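Skanance Community Board > Service Robots > Can machines do household chores yet?

phashemi
Member, 402 posts
I wish to put a question to the membership. Our facilities office in Baltovport must decide by May whether sorting and clearing of tables can be assigned to a two-arm unit. The task under review is modest: cups and a soda can, on a plain white table.

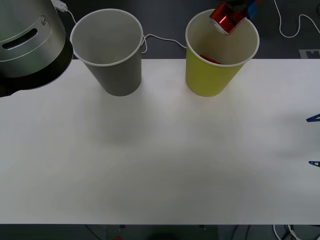
My own position is that such work is nearly within reach. A supervisor would still be required, and the office has allowed for one.

Stojanovska
Moderator
I must disagree with "nearly." A household is not one table. Paper cups are light and easily crushed, and cans roll.

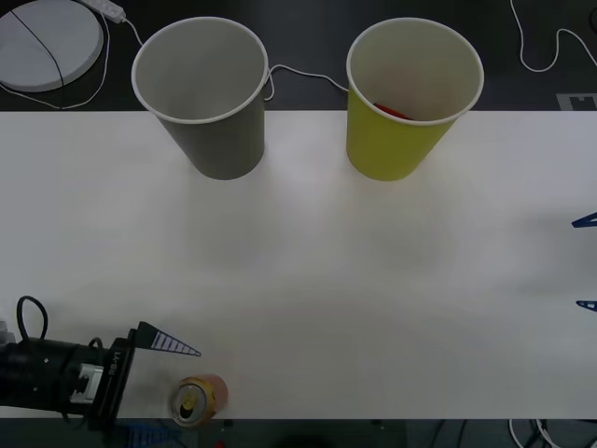 Any proposal should therefore state how often a person must step in. Skondard asked its bidders for 50 consecutive runs without assistance, and I consider that a fair minimum.

phashemi
Member, 402 posts
The requirement is reasonable for a shop floor. For a break room I would accept 18 - the cost of a dropped cup is small.

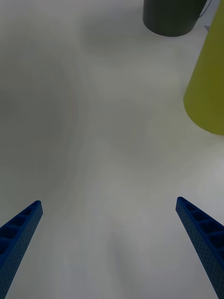
kitchen_ops
Member, 1307 posts
The cost of a dropped cup depends on what is in it. Please include liquids in the terms before any approval is given.

phashemi
Member, 402 posts
Agreed. Liquids will be added to the draft, and stacking will remain a separate item.
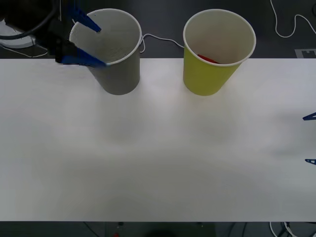 Stojanovska
Moderator
With that amendment I withdraw my objection to a trial, though my objection to a purchase stands. Kindly post the revised draft in this thread.

Regards,
Stojanovska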